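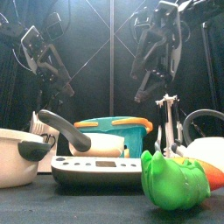 4.2 Where the arms wait

I'll admit the rule I fought hardest for in our lab is a boring one: every trial starts with both grippers open, empty and above the clutter. Anselmo Sampaio thought it was overkill until he tried to work out, from somebody else's logs, whether a grasp had begun before the clock did. In Figure 3 you can check the rule at a glance, with neither gripper holding anything and the right one's fingertips hovering over the white stand-like piece near the green toy. We keep a tabletop this crowded on purpose, by the way. A bare table makes every policy look clever, and people's kitchens aren't like that.

The second rule covers handles. Zuleica Tavares and I went back and forth on this for most of June (sorry, Zuleica). The first draft of our Flinden protocol said all pan handles had to face the operator, which was tidy but taught the arms a favourite direction. Now the angle is drawn at random before each trial and written down, and the operator isn't allowed to nudge anything afterwards, even a tiny bit! Of the 2140 trials we kept, 86 had a nudge noted in the log, and we report those separately in Section 6.

Third, we don't drop a trial just for being ugly. Odair Seixas went through the 123 we'd originally tossed out and put most of them back, and I think he was right. If a run is excluded, the sheet needs a reason code and a second person's initials. The version of the sheet we used is dated 2/27/24, and I'd ask other groups to cite whichever version they've got, as the codes were renumbered after that.

Figure 3. Pose with both arms raised over the kitchen clutter set.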